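Celer 2.4 moves collision checking for two-arm cells into the planner

5th May

Usulton has released version 2.4 of Celer, its motion planning and control package for small tabletop arms. The main change is in how the software handles two arms that share a workspace. Earlier versions planned each arm separately and left a watchdog process to stop both if the links came too close. In 2.4 the two arms are planned as one system, and the distance between them is checked at every step of the path before any command is sent.

Ehsan Rind, who maintains the planner, said the old approach was safe but wasteful. "You got a valid path for the left arm, a valid path for the right arm, and then a stop halfway through. On handover tasks it happened all the time, as the grippers have to end up close together."

The release was tested on 429 handover and shared-grasp runs using flat parts. Under the previous version, 339 of those runs finished without a watchdog stop. The new planner was given the same start and goal positions and recorded 16 stops in total. All 16 occurred in the last segment of the approach, where the permitted clearance between the fingers is smallest. 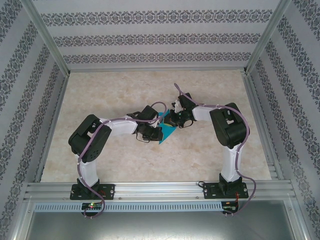 Planning time has gone up. The median for a two-arm path is now 39 milliseconds, which Usulton considers acceptable for tasks planned once per grasp. It is too slow for continuous replanning, and users who stream targets from a vision system are advised to keep the old mode, still available under the setting "independent".

Cables are now part of the collision model. Celer treats a cable routed along the outside of an arm as a chain of short capsules attached to the links, with a user-set slack value at each joint. The model does not simulate how the cable bends. Zarmeena Ghumman, who wrote that part of the code, said a padded shape was enough to keep one arm from catching the other's wiring near the wrist. The default padding is conservative and can be reduced per joint.

Other changes in 2.4:

The calibration tool now solves for both base positions in a single pass. Files saved by 2.3 load with a warning and should be regenerated.

Gripper effort limits are read from the arm description file. They were previously hard-coded.

The log viewer can display both joint traces on a shared time axis.

A fault that dropped the first waypoint after an emergency stop has been fixed.

Support for the Campos controller board is unchanged. The Fesach driver has been moved to a separate package and must be installed by hand. Usulton plans a maintenance release later in May, limited to bug fixes and the missing documentation for the slack settings.

Recent items
Fesach driver gets its own repository
Celer 2.3: log format changes
Reading joint temperatures on the Campos board
Notes on timing jitter in low-cost servo buses

This site uses cookies to remember your settings and measure traffic. By continuing to browse you accept our cookie policy. Accept | Manage settings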